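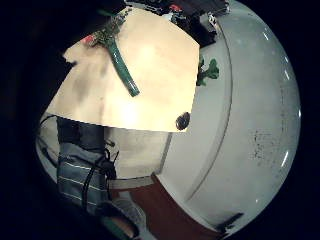 Green stem with dried sprigs and a patch of red, on a pale panel.

Ticket: Birth grant claims rejected as "child born before scheme start"
Product: Riltov claims handling, batch module
Client: Kormont regional office, family payments
Supplier: Śliwiński, second-line support
Opened: 14/12/2022
Priority: high
Status: closed, fix deployed, one follow-up open

Reported problem

The overnight batch of birth grant claims contained 638 records. Of these, 88 came back rejected. The client expected rejections for missing bank details and the like, but the largest group carries the code for "child born before scheme start". The scheme covers children born on or after 1 December. The client has looked at a handful of the paper certificates and every one of them shows a birth on 1 December, so the claims should have passed.

The grant is a flat 2000 per child, paid once. Rejection letters are generated automatically the morning after a batch runs. The client asks that no letters go out until the cause is known.

Entry 1
Letter run suspended for the affected batch. The print queue was still holding the file, so no letters from this batch had been released. Client informed.

Entry 2
Rejections grouped by code. 49 have the "before scheme start" code. The other 39 are spread over missing bank details, applicant not resident in the region, and a duplicate claim by the second parent. Took a sample from the 39 and found nothing wrong with any of them. Those are left as they are.

Entry 3
Checked the scheme start date in the rules table. It is set to 1 December, inclusive. First suspicion was that somebody had configured "after" where the regulation says "on or after". The operator is correct. Rule history shows no edits after the scheme was set up.

Entry 4
Ran a single rejected claim by hand through the Riltov test screen, typing the birth date as 1 December. Result: eligible, full amount. Ran the same claim again by loading it from the batch file. Result: rejected. The rule is sound and the value reaching it is not.

Entry 5
Opened the raw record as it arrives from the civil register. The birth date is a plain date, 1 December, with no time and no zone. Opened the same record after it has passed through Paltus, the transfer service between the register and Riltov. The field is now a timestamp: 30 November, 23:00, UTC.

Paltus takes the plain date, assumes midnight local time and converts to UTC. Kormont is one hour ahead in winter. Riltov then drops the time part and keeps the date, so the child becomes a day older.

Entry 6
Client asks why only some claims are affected. All of them are. A child born on 5 December has been stored as born on 4 December, and that is still inside the scheme, so the claim is paid and nothing shows. Only births on the first day are pushed over the line. Confirmed by comparing a sample of paid claims against the register: every stored birth date is one day early.

Client was not pleased to hear that the paid claims are wrong as well. The amounts are correct. The stored dates are not, and they are used later for the childcare place reminder and for the monthly birth figures sent to the regional assembly.

Entry 7
Client asks if the opposite can happen, meaning a child wrongly accepted. With the present offset, no. The shift only ever goes backwards, so at the start date it can exclude but not include. At the end date it would include children born one day too late. The end date has not been announced. Noted for whoever sets up the closing rule.

Entry 8
Asked why this did not appear in acceptance testing. Test records were entered through the web form, which sends the date straight to Riltov and does not use Paltus. The one test file that did go through Paltus had birth dates in the middle of the month. No boundary case was included. Added to the test plan: first day, last day, and the day either side of each.

Entry 9
Workaround discussed. Client proposed moving the scheme start in the rules table to 30 November until the fix is ready. Advised against it. The web form sends correct dates, so a child born on 30 November and claimed through the form would be paid without entitlement. The office would then have to recover the money from the family or carry the loss. Client agrees and prefers to wait.

Entry 10
Fix prepared. Paltus mapping for the birth date field changed from "timestamp" to "date, no conversion". Same change made for date of residence and date of adoption order, which pass through the same mapping. Restarted the transfer service on the test system and reloaded the full batch. All 49 now pass the start date rule. The 39 other rejections are unchanged, with the same codes as before.

Entry 11
Deployed to live after office hours. Reloaded the 49 records. All accepted and placed in the next payment run. Client has checked the list against the register and signed it off.

Entry 12
Correction script for stored birth dates on claims already paid. The script reads the date again from the register and overwrites. It does not add a day, as form claims are already correct and would be damaged by a blanket shift. Run on test, compared, then run on live. Audit note written to each changed record.

Entry 13
Client asks for a text for the telephone desk. Supplied:

"Some claims for children born on 1 December were held for a short time owing to a fault in the transfer of dates. They have now been approved. Parents do not need to apply again or send further documents."

Client removed "owing to a fault in the transfer of dates" and kept the rest.

Entry 14
Letter run released for the 39 valid rejections. Checked the first page of output for the correct code and appeal period.

Cause
Date-only field treated as a local timestamp and converted to UTC by Paltus, then truncated by Riltov.

Resolution
Mapping changed for three date fields. Affected claims reprocessed. Stored dates corrected from source.

Follow-up
The birth figures for December must be produced again before they go to the assembly. The draft table was built on the uncorrected dates. Owner: client. Open.

Comments

We had the same thing with school entry dates, only ours sat unnoticed until summer when the offset went to two hours. Still one day out, so no different in the end, but it confused the person reading the timestamps. Check your adoption orders by hand if any fall on a month end.

Does the mapping change survive a Paltus upgrade? Ours was reset to default after the last one and we had to put it back.

Reply from support: The mapping is kept in the site file, not the default file, so it should be left alone by an upgrade. Compare the two files afterwards all the same.

Not a software point, but a hard start date on a payment of this size is asking for trouble at the counter. We had parents wanting to argue over minutes past midnight. The register only gives us the day and we have told them so.

Entry 9 was useful. We were going to do exactly that with the rules table and have now stopped.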